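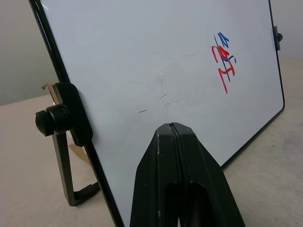
Figure 1. Whiteboard station with the gripper in front of the board, red and blue marker on the surface.

Equipment Plan for the Board Wiping Cell
Project report, second semester
Chun-hung Shih, Glenys Ifans, Yuk-lan Chow
Supervisor: Ming-te Chung
Submitted 6/18/25

1. Purpose of this report

Our group was asked to plan the purchase of equipment for a small robot cell that wipes and writes on a tabletop whiteboard. The first semester's report covered the arm program. This one covers what the cell needs in order to run every week next year, what the department already owns, and what we are asking it to buy. Prices are not printed here. They are on the quote sheets that Glenys collected, which are filed with the lab office and go out of date too quickly to be worth copying.

2. What we have now

The arm belongs to the teaching lab and is shared with two other courses. It has a black two-finger gripper and a small camera at the wrist. Neither needs replacing. The board is a small white dry-erase board with a thin black frame. It stands on the table at a steep angle, held by a black bracket with a ridged adjustment knob and a metal support leg. There is cardboard behind the bracket, and the mounting is covered under item B below.

Faint gray smudges and scratch marks show near the middle of the board in Figure 1, next to the newer red and blue marks. This matters for the budget. The camera program decides whether a patch is clean by comparing it with a stored picture of the blank board. Old residue counts against a wipe even when the eraser has done its job. We lost a good part of March to this before Yuk-lan traced it to the board and not to the threshold setting.

3. Items requested

Item A. Replacement boards, quantity 2. One would be in use and one kept flat in the cabinet. We looked at melamine and porcelain-coated steel. Melamine is cheaper but picks up ghosting sooner. Steel costs more and is heavier, so the stand has to be able to take it. We recommend steel, in the same outside size as the present board so that the taught positions stay close to what they are. Bralach and Saltar both list a suitable size. Saltar's has a matte surface, which would cut down reflections in the camera, but their sales desk told us matte is harder to erase. We asked for a sample of each. Only the Bralach sample had come by the time of writing.

Item B. A fixed stand. The present stand is adjustable by hand. That is useful on a desk and a problem in a cell, because a small change in tilt moves the top of the board a long way compared with the bottom. We want a stand that bolts to the table plate and has set angles. Morkanov makes one with a steel base. The lab workshop could also make one out of aluminum profile, and Tsung-han Tang in the workshop gave us a drawing and a parts list. The workshop version costs less but has to wait for a slot in the workshop schedule. If the order can be approved before the summer break we suggest the workshop version. If not, we suggest Morkanov.

Item C. Gripper finger covers. The fingers are matte black and have small scuffs on them. The scuffs do no harm. What we are worried about is a bare finger touching the writing surface during a missed pick, which would put a scratch in a new board. Soft slip-on covers from Lâm are sold in packs of 10. One pack should last the year if each pair is changed when it tears. The covers make each finger slightly thicker, so the closing width in the program will need to be measured again.

Item D. Markers and erasers. Red and blue markers have been enough for the tests, and we see no reason to add colors. We ask for one box of each and a bag of felt erasers. The erasers should have a flat block on top that the gripper can hold. Round ones turn in the fingers.

4. Items considered and left out

A second camera on a pole was in our first draft. It would see the parts of the board that the gripper hides when the arm is in close, as it does along the lower part in Figure 1. We took it out because the arm can back away and look again, and the extra few seconds cost nothing in a teaching lab.

A force sensor was also dropped. It was the most expensive thing on the list, more than all the other items together. A sprung eraser holder does part of the same job, and Chun-hung can print one.

5. How long the boards should last

We plan on 100 wipe cycles per lab session, which is what the present timetable allows once setup and student questions are taken out. To get some idea of wear, we ran the Bralach sample by hand with the same marker and eraser. After 43 cycles we could not see any ghosting on it. We stopped there because the eraser was full of ink. This is a weak test. Hand pressure is uneven and the sample is only a small square, so we do not use it to predict a lifetime. A longer run on the arm should be done before a third board is ever ordered.

6. Order of purchase

The stand should come first. The taught positions depend on it, and a new board on the old stand would have to be set up twice. Boards come second, together with the finger covers. Markers and erasers can come out of the general supplies account at any time and do not need a separate approval.

If the full request can't be met, we would give up the spare board before anything else.

7. Open points

The matte sample from Saltar still has to be tested when it comes.
The workshop has not confirmed a date for the stand.
Ming-te Chung has asked whether the other two courses would share the cost of Item C. Glenys has written to both and is waiting for an answer.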